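Jesville countertop wash tray, white, large

Three stars, and I went back and forth on the third.

I don't trust anything that promises to "organize your sink area." Most of it is plastic you end up washing along with the dishes. But our workroom has no sink of its own, only a tap at the far end of the hall, and I was tired of carrying brushes and cups down there one handful at a time. So in August I gave in and bought the Jesville tray, plus the soap pump from the same line, because the store knocked a little off the pair.

First complaint is the listing. It calls the tray "stain proof." After a month mine had a faint tea ring in one corner that took baking soda and two tries to get out. It did come out, so I'm not calling it a lie, but stain proof is not the word. The listing also says it holds "a full family's dishes." Whose family? You can fit cups, a couple of bowls and the cleaning things, and then you are stacking.

Second complaint is the box. Mine arrived inside a carton big enough for a microwave, with one sheet of paper for padding, and the order number was 3838 on the outside and 1681 on the slip inside. Stolorport customer service told me either number would work. Neither did. Ekrem Ekinci at the pickup counter finally found it by my phone number and was very decent about it.

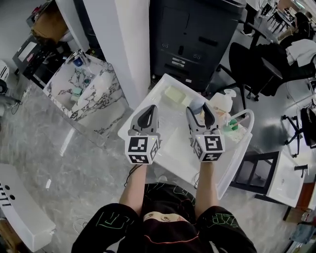

The rim is what I paid for, if I'm fair. I had a Draltar tray before, half the price, with an edge so low that everything slid off whenever I moved it. With the Jesville I can leave the messy stuff in one place and the surface around it stays usable. A sponge, the pump bottle, a little light-blue cup or cap and the pink-handled brush in its clear container of green liquid make a fair load for it, and I wouldn't want to add much more. It's white, on a white surface in my case, so if you hate seeing every speck you should think about another color. I don't mind. I'd sooner see the dirt than find it later.

The pump is the weaker half. It gives a decent squirt when full and then gets stingy near the bottom, so you stand there pressing. I push it 7 times for what used to take two. The package claims it's tested for 1000 presses, and at that rate I'll be past the number before winter. You can buy any pump bottle and do as well.

As for carrying, empty it's nothing. With water in it I need both hands and I walk slowly. There are no handles, and I don't understand why not, at this price. A friend has the Bezerra one with cutout grips and I was jealous for a whole afternoon, until she told me hers drips through the cutouts when she tips it.

Cleaning is easy enough. Warm water, a wipe, stand it on its side. The corners are rounded so gunk doesn't pack in there, and I'll give them credit for that. I have not tried it in a dishwasher and the leaflet says nothing on the subject.

Would I buy it again? The tray, probably, on sale. The pump, no. If you already have a sink within reach, keep your money and use a baking pan.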